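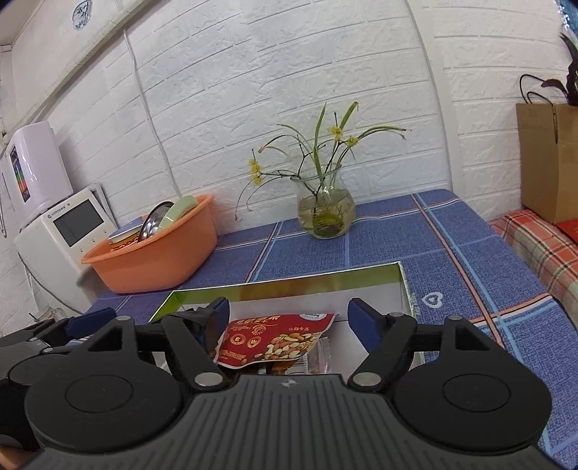

A red snack bag with mixed nuts pictured on it, in a foil-rimmed box, on the plaid cloth.

I don't trust the snack box. My sister-in-law swears by hers: one open box on the table, everyone helps themselves, less mess. Is it less mess? The bags still need folding over, the basin of dishes still needs somewhere to go, and the flowers get shoved to the back. I kept one going through February and spent 38 pounds on nuts I'd never have bought for a cupboard. Put food where you can see it and you eat it. I'd sooner have the table back.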